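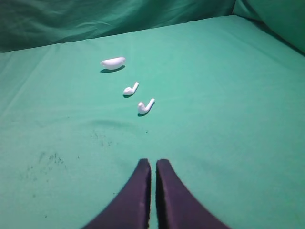

Why I Stopped Buying Small Things That Need Charging

Last July I emptied the drawer under our kitchen phone, the one where everything goes that has no other place. I was looking for a spare house key. I found 19 charging cables, and I could match only two of them to something we still owned.

I don't think my family is unusual. We don't chase new products. But over the past several years, almost every small object in the house that used to run on its own, or on a battery from the grocery store, was replaced by one with a sealed battery inside. The flashlight, the bike light, the kitchen scale and my razor all went that way. Each one has to be plugged in on its own schedule, and each one is finished when the battery is.

My argument is simple. A small device should have a battery its owner can change, and if it doesn't, most of us should pass on it.

Start with money. My neighbor Gervasio Arancibia bought a reading light for his wife, Olga, and it worked well for two winters. Then it held a charge for one chapter, and later for a few pages. The bulb was fine and so was the switch. He called Krishnan, the repair counter in Dalby where he has taken radios and lamps for years, and Noel Catacutan there told him he could open the case but could not promise to close it again. It was glued. A new light cost less than an hour of Noel's time. The old one is still on Gervasio's workbench, and he won't throw it out.

People who defend sealed cases say they keep water out and make things thinner. That is sometimes true, and for a hearing aid or a watch I accept it. I don't accept it for a kitchen scale. My mother's scale took a nine-volt battery behind a sliding door, and the door never leaked because nobody weighs flour underwater.

The stronger objection came from Ladan Khosravi, who teaches chemistry and has argued with me about this over more than one dinner. She points out that throwaway batteries were no golden age. We used them up and tossed them in the trash by the handful. A rechargeable cell can do the work of a whole shelf of them. She's right, and I have no wish to go back. But a rechargeable cell can sit behind a door as easily as a disposable one can. I keep eight of the ordinary size in a box by the stove, with one charger, and they move from the flashlight to the radio to the clock as needed.

Then there is the end of the thing's life. Our town takes old batteries on Monday mornings, loose ones only. A battery sealed inside a toothbrush counts as electronics, and electronics go to a different building across the county that charges by the item. I have watched people read the sign, look at what was in their hand, and put it back in the car. I doubt they all made the drive.

I would like to see a plain label on the front of the box saying whether the battery can be replaced and with what. Until there is one, I ask at the store before I pay. The clerk often doesn't know, and then I leave it on the shelf.

I did find the house key, by the way. It was in my coat.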